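Setting up pickup permissions in Caruso

Welcome back! By now your center should have its rooms and children entered, so we can get to the part families ask about most — who is allowed to collect a child at the end of the day. Set aside 30 minutes for your first room, and keep the paper enrollment forms within reach.

1. Open Families and choose the child's name.
2. Tap Add pickup person. You can enter up to 9 people for each child.
3. Type the name just as it appears on their photo ID, then pick a four-digit code with the parent.
4. Tap Save, and wait for the green check before moving on.

Note: Centers that moved over from Jodevbridge will find their old lists under Imported. Please read through them once with each family, as people do move away and change phones.
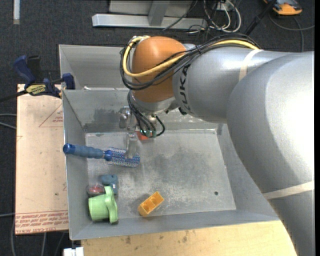
Room colors come next, and they help substitute teachers a great deal. Go to Rooms, tap the small square beside the room name, and choose a shade from the chart. Try to pick ones that are easy to tell apart on a tablet across a busy room. The orange-brown of the joint on that robot arm and the yellow of its thick cable would make a good pair, while two soft blues will have everybody squinting by snack time.

5. Tap Apply to all tablets and leave them plugged in for 2 minutes.

Caution: Removing a pickup person takes effect right away, so check the name twice.

Last updated: August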